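Firkora Hand-Held Gripper: Equipment Page
Taralcombe Equipment Loan Service

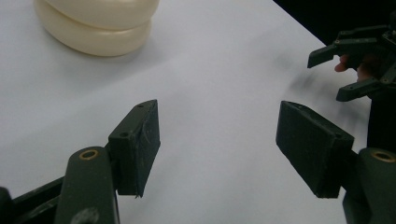
The Firkora is a two-finger gripper carried and operated by hand. It is supplied to laboratories, colleges and training centres that wish to record manual tasks for later use with robot arms. The operator opens and closes the fingers directly, and the camera fitted to the tool records the work from close to the fingertips.

The loan service holds the Firkora in single and paired sets. A paired set may be used by one person with a tool in each hand, or by two people working at the same table. Both arrangements are covered by the same loan agreement.

What the fingers are like

Each finger ends in a rectangular pad with a flat inner face. The pads are dark green and show small screw holes, and the arms behind them turn on brass-coloured bushings. Pads are treated as wearing parts. Light scuffs and scratches on the surface are accepted as normal on returned equipment and are not charged to the borrower. A pad that has split or no longer sits squarely on its arm should be reported before the next session.

Included with each loan

Gripper, complete with pads
Camera and mounting
Spare pair of pads and screws
Hand tool for changing pads
Carrying case
Printed handbook

The single set weighs 524 grams in the hand, without the case. Sets are lent for a standard period of 26 days. One extension of 11 days may be granted where no other borrower is waiting.

Setting up

A plain, pale table is recommended, with even light from above. Objects should be placed within easy reach of the operator before recording begins. Soft and rounded items are suitable for first sessions, as they allow new operators to learn how far to close the fingers. Where two tools are in use, operators should agree beforehand who will reach first — the jaws can mark one another if they meet.

Servicing

All sets are inspected on return by Bataineh, the appointed service agent. Borrowers must not oil the bushings or take apart the linkage.

Availability

Bookings for November are open to existing members. New members should first complete the short course at the Gulura site.

Page last reviewed: 18 June 2025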